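Recording demonstrations by remote control: starting a session
Danilo Tan, May 19, 2023 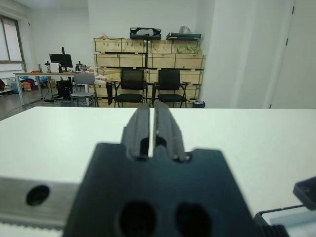 These steps assume the leader arm and the follower arm are both bolted down and powered, and that the Tandomach software is already installed on the recording PC. If you still need to install it, do that first and come back.

1. Home both arms. Press Home on the leader, let it finish, then home the follower. If you do them together the follower sometimes drops its connection.

2. Match the poses. Move the leader by hand until it sits close to the follower's pose. The Link button stays gray until the joints agree. Most often it's the wrist that is off, so check that before you touch the elbow.

3. Check the wrist view. Open the camera tab and look at the picture before linking. Both fingertips should show, with the tabletop in front of them. Close the fingers with the trigger and see that they meet squarely. If you change the camera angle, start a new dataset. Don't mix two angles in one.

4. Set the task name. Keep it short and use the same words every time. We had "put cup on tray" and "cup to tray" in the Derum set and had to merge them by hand in January.

5. Link and record. Press the foot pedal once to start and once to stop. Move at a steady pace, slower than you would with your own hand. Pause for a moment before each grasp and again before letting go. If you fumble, back off and try the grasp again in the same take. Recoveries like that are worth keeping. If the object leaves the table, stop and mark the take as bad.

6. Reset by hand. Unlink first, then reach in. Put the object down somewhere different each time, including near the far edge of the table.

How many takes do you need? For Belmonte we planned on 1,000 and stopped at 1,065. A task with 2 objects took closer to 2,000 before the policy handled both.

At the end of a session, park the follower, close the software and copy the takes to the Grarkik drive. Leave the local copy in place until the file check comes back clean.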